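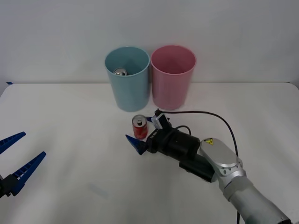

Planning a budget for a two-arm tabletop station: which items are commonly left out?

Print | E-mail

Posted by Nellstead Technical Programs Office
November 2, 2018

Our office is preparing an equipment request for the next budget year and would welcome advice from institutions that have already made a similar purchase. The station is intended for instruction in basic handling tasks. Students will direct a pair of arms on a shared table to pick up a light object, such as a soda can, and place it in one of two plastic cups. Each arm is to carry a gripper with soft, ribbed fingers and a small camera near the wrist.

The draft request currently lists the two arms, two grippers, the cameras, a computer and a table. The quotation from Kaewkla covers the arms and grippers only. Everything else is to be bought through our ordinary supply contract. The finance office has asked us to confirm that no further request will be made during the year, and we are not yet in a position to give that assurance.

We would be grateful for guidance on three points.

First, is it better to buy the soft fingers as spares with the original order, or to wait until replacements are needed? The supplier lists them at $105 per pair. Second, should the wrist cameras be treated as consumable or as permanent equipment? Third, what allowance should be made for staff time? Our draft has 40 hours for setup and nothing after that.

The room, the power supply and the network connection are already provided for and need not be considered.

Print | E-mail

Posted by Flurkura Teaching Workshop

We operate a comparable station and completed our first full year with it in August. The comments below follow the order of your letter, with some additional items at the end.

Fingers. Please order spares with the original purchase. The price of a pair is small against the cost of the arms, but a separate order carries its own shipping charge and, in our case, its own approval form. We purchased 4 spare pairs and used all of them. Wear was not even. The pair on the arm that students preferred was replaced first, and the other arm's fingers were still serviceable when the year closed. We now exchange the two sets at midyear. If your supplier offers more than one finger shape, settle on one before ordering spares, as the mounting plates for ours were not interchangeable.

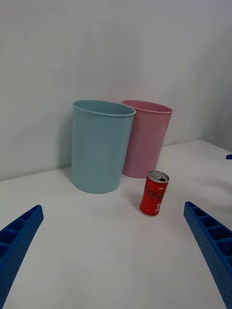 Open space in front of the objects is worth money. Our first table was chosen to fit the room, and the arms had very little clearance when both were reaching toward the back. We replaced it within the first term, and the replacement was not in the budget. We recommend that the table be specified after the reach of the arms is known, and that the drawing show both arms extended at once. A plain, light background behind the work area is also helpful to the cameras. Ours is a painted wall and cost nothing beyond the paint. A cloth cover for the table is inexpensive, though it should be fastened down well, and a second cover should be on hand for when the first is being laundered.

Cameras. We classify ours as permanent equipment and the cables as consumable. The camera bodies have given no trouble. The cables bend whenever the wrist turns, and we have replaced several. Cable length should be measured with the arm at full stretch and the wrist rotated – the length given in a catalog is seldom the length required. Allow for cable clips or sleeves in the same line of the request.

Staff time. Your figure for setup is reasonable. The omission of any time afterward is, in our opinion, the weakest part of the draft. We set aside a fixed period each week for checking fasteners, cleaning fingers and restoring the cameras to their correct angle. Your finance office may accept this more readily if it appears as a staffing note instead of an equipment cost.

Objects. Reviewers sometimes remove this line as trivial. It should be kept. Cans dent, and a dented can is a different exercise for the student. We request a modest sum for cans, cups and similar items and have always spent it.
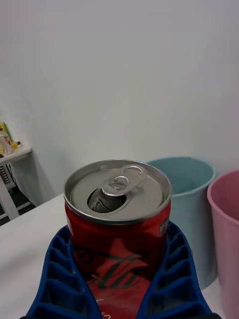

Grip force deserves a decision before the order is placed. An opened and emptied can is much weaker than a sealed one, and a gripper without adjustable force limits your choice of objects for as long as you own it. The adjustable model was the more expensive of the two offered to us, and we chose it after a loan period with each. We would ask Kaewkla whether a loan is possible. If it is, take your own cans and cups to the trial and have the staff who will run the station do the handling.

Last, ask for the warranty terms in writing and note the date on which coverage begins. Ours began at shipment, and the crates stood unopened for some weeks while the room was being finished.

Print | E-mail

Posted by Flerar Purchasing

Buy spares. Add a contingency line. Ours was $1000 and it was sufficient, though we run one arm and you will be running two, so please adjust it accordingly. I cannot comment on the cameras, as we do not use them at the wrist.

Print | E-mail

Posted by Nellstead Technical Programs Office

Thank you both. The request has been revised to include spare fingers, cables, a second table cover and a contingency line, and the table has been moved to a later order pending the reach drawings. We have written to Kaewkla regarding a loan and the warranty start date. The weekly maintenance period is under discussion with the department.

Print | E-mail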